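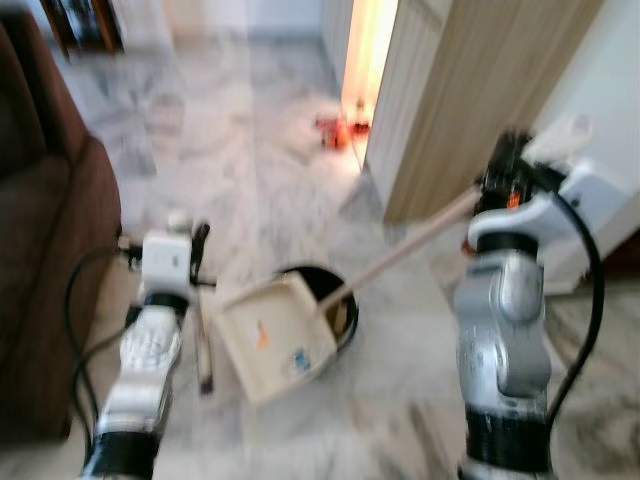
Two arms, one dustpan, one bin: the kind of task a purchase proposal tends to price as a single line.

Share (88) | Comments (4) | Print this page | E-mail this article

Budget for the Dustpan, Then for the Robot

By Irén Jakab

Most equipment budgets for general-purpose robots are built in the wrong order. The buyer starts with the machine, gets a quote, adds a service contract and a contingency, and then asks the people who clean, stock or carry what they would like it to do. By that point the money is committed and the task list has to fit whatever was ordered.

I have reviewed purchase plans of this type for building operators, and I would like to argue for the reverse order. Start with the smallest complete job you expect to have done. Write down every object the job touches. Price those objects, the time to set them up, and the time to put them right when they move. Only then ask for a quote on the arms.

Emptying a dustpan into a bin is a useful test case. As a line in a plan it reads "floor debris disposal" and gets one number. As work it involves a long-handled pan, a brush, a bin with an opening at a known height, and two grippers that have to hold two different handles at once. The pan has to tilt far enough for the debris to slide and must stay over the rim while it does. A person handles all of this without a written procedure. A machine needs the handle to have a diameter its fingers can close on, and it needs the replacement handle to have the same one.

That last requirement belongs in the budget and is almost never there. Cleaning tools are bought by whoever is low on cleaning tools, from whichever supplier is cheapest that month. If the robot has been set up on a wooden handle and the next order arrives in ribbed plastic, somebody will spend an afternoon on it. In one plan I reviewed, for a guesthouse operator called Varkwood, the tool line was zero. The operator assumed the existing brooms would do. Over the first budget year the operator logged 163 hours of staff time against the robot, and the largest single category was tools and containers: wrong grip, wrong height, bin put back in the wrong place. The vendor's service contract covered none of it, quite properly, as none of it was a fault in the machine.

The second item missing from most plans is the floor. Polished stone, low-pile mats and the strip between rooms are three separate conditions for anything that rolls or sweeps. Quotes usually assume one. Gridavska, a small integrator whose paperwork I otherwise like, asks for a floor survey before it will name a price, and charges 480 for it. Buyers complain about this fee more than any other line. I think it is the best value in the document. Wulska, a competing bidder on the same job, left the survey out and came in lower – then added site adaptation at a day rate with no cap. Anyone comparing the two totals on the first page was comparing different things.

The usual objection is that this level of detail makes every project look expensive, and that early buyers have to accept some unknowns. I accept the second half. Nobody can price a year of use exactly on equipment this new. But an unknown can be given a line and an owner, and a reserve can be set against it. What I see instead is a general contingency of a fixed percentage, calculated on the hardware price. The hardware price has no bearing on how often a bin gets moved. A cheaper robot in a cluttered building will use more of its reserve than a costly one in a tidy building, and the percentage method gives it less.

A related objection came from the facilities lead at Leitão, who told me that her staff would adapt to the machine once it was in place. They probably will. Their adapting is labor, however, and it should be charged to the project for as long as it lasts. If the plan claims hours saved on sweeping, it has to show hours spent on keeping furniture, mats and doors as the machine expects them. A plan that counts only the first column will always approve itself.

My suggested format is short. One page per task. Tools and containers by part number, with spares. Floor types crossed. Doors that must be open, and who opens them. Minutes of human attention per run, measured over at least a month before the second unit is ordered. A stop date, after which the lease ends unless someone signs to extend it.

Plans written this way come out smaller. They often cover one or two tasks in place of a dozen, and they sometimes conclude that a person with a broom should keep the job until the next budget round in January. I would count that as the format doing its work, and the page can be kept and repriced when the next quote arrives.

Share (88) | Comments (4) | Print this page | E-mail this article

Search this site: Enter keyword Go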